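Gallery: Switch Parts, Sorted and Packed

Sekadex moved its spare parts stock out of the old Rillow building over the winter, and the switch parts were the last thing to be unpacked. They had been stored loose in drawers since November. This page covers how they are kept now, with a picture from the packing table and notes from the people who use the stock most.

The tables

The packing tables get covered with flat cardboard before any work starts. It protects the top, it is free, and when it gets worn we swap it for another sheet. Karthikeyan Ramasamy marks out areas on the cardboard with blue tape. Parts waiting to be checked go on one side of a line, checked parts on the other. He redoes the tape whenever the cardboard is changed, so the lines are never in quite the same place twice.

The bins

Switch components go into blue plastic bins with a foam insert. We tried plain bins first and the small parts slid into the corners and got scratched. Foam takes up some room, but the parts stay together and the bin can be carried without everything shifting to one end. 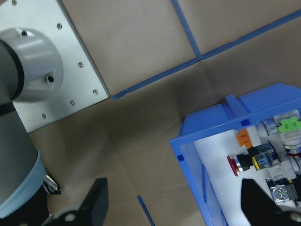
Mixed bins are allowed for switch parts only. Everything else - relays, terminals, lamps - gets one type to a bin. Sowmya Kartha asked for the exception, as most orders for switches call for several different parts at once and it saves walking back and forth between shelves. A mixed bin takes up to 100 pieces. Past that it is hard to find anything in it.

The labels

Each bin gets a label on the short side, facing the aisle. The number comes first, then the shelf. The first 16 bins went out with the shelf first, and those labels are being replaced as the bins come back to the table. If you pull one of the old ones, leave it with Fiorella Sanna and she will print a new label the same day.

The shelves

Bins are stacked no more than two high on the Lobo shelving. The bottom row is for the heavy bins and the top row is for empties. Shelf 7 is still being used for returns, and please do not put finished bins there, even for an hour.

What is left

There are 900 pieces still to go through, mostly older stock from the Tuvis contract. Imre Vass has the list. Some of it will be kept for repairs and the rest offered to the training shop. Parts with a cracked housing or a missing screw go in the scrap box under the table.

More pictures will be added when the last drawers are done.

Page updated Monday, April 27, 2026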